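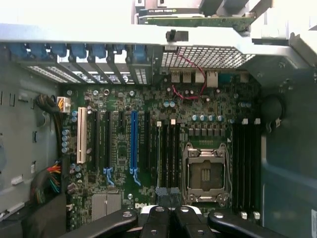
# Tray 18

The operator's shift began at six in the morning, before the heat came on in the building. She logged in, put her hand through the strap of the controller, and waited for the arm to wake up.

The contract was for 400 good examples by the end of the week. A good example was one motion from start to finish, no pauses longer than two seconds, nothing dropped, nothing scraped. The motion this week was memory: pick up a stick, carry it to the board, line it up with the slot, press until both latches closed. The computers came from a school district in Tendenville that had bought new ones. They were old Dell workstations, heavy as toolboxes, and the company had opened up the cases and pulled the memory.

She had 325 done.

The company was called Gyamfi, and it had two rooms over a tire shop in Lirivville. The arms were in one room and the operators were in the other, with a wall between them. The founder believed that if you could see the bench with your own eyes you would cheat. You would lean over and look at the slot from the side, and the system would never get to look from the side. So she worked from what the wrist camera gave her: two black fingers at the bottom of the screen, and the green board past them.

After a month she had stopped noticing the fingers, the same way she didn't notice her nose.

She brought the arm down over the board and held it there. The socket was open, with no processor in it. All the slots were empty, four on one side of the socket and four on the other. The lone blue slot among the black ones off to the left was her landmark. When she lost her place, she found the blue slot and worked back from it.

She started the recording and went for a stick.

The first one was clean. The second was clean. On the third she came in a little crooked and had to back off, tilt, and come in again. It seated fine. Her thumb went to the reject button, because a crooked one had always been a reject, and then she remembered the note.

The note had come in overnight from the training team in Nadurau. It was two lines long. The model was doing well until it made a mistake, and then it did nothing – it just stopped over the board and stayed there. Please send some recoveries.

She read it again on the other screen. Then she opened the folder of rejects, which she had never had a reason to open. There were 900 of them, going back to January. Most were hers. She played one. The fingers came down, missed, lifted, and hung in the air for a second. Then they shifted a hair to the left and came down again, and the stick went in.

She remembered that one. It had been late on a Friday and her wrist hurt. She had said a word out loud that the microphone would have picked up if there had been a microphone.

She played another, then ten more. Sometimes the second try worked and sometimes it took four. In one she gave up on a slot completely, set the stick down on the tray, waited, and picked it up again by the other end.

At seven the day lead came in with coffee and asked how many she had.

"Three hundred twenty-eight," she said. "Or a lot more than that. Do you have a minute to look at something?"

The lead pulled a chair over, and she started the first clip from the beginning.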